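Repotting the Vireyas, Part 2

The first batch went into the new mix in January. The mix is 5 parts composted bark, with perlite and coarse peat added until a squeezed handful falls apart when released. I no longer use garden soil in any proportion. Vireya roots are fine and shallow, and they rot in anything that stays heavy.

Madhu Upadhyay sent me cuttings of two hybrids, labeled Mevar and Trorkero. Mevar rooted first. Trorkero is slower and drops its lower leaves if the tray gets too warm, so it now sits at the shaded end of the bench.

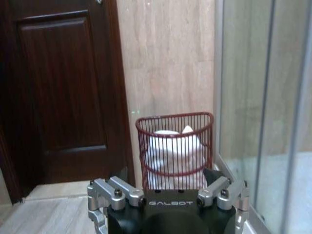

How much fertilizer does a newly potted vireya need? None until new growth shows, then a slow-release product at half the label rate.

My own plants get a liquid feed after that, every second Saturday, before 9 a.m. I mix it to a conductivity of 600 microsiemens and check the runoff. The last reading from the Mevar pots was 477, and I left the dose alone. Anything well above the input value means salt is building up, and the pot gets flushed with rainwater until the reading drops under 300.

Pot size matters more than I used to think. A vireya in a pot two sizes too large will sit in wet mix all winter. I go up one size at a time and leave the root ball intact unless it is circling.

The Trorkero cuttings stay in the tray until roots show at the drain holes.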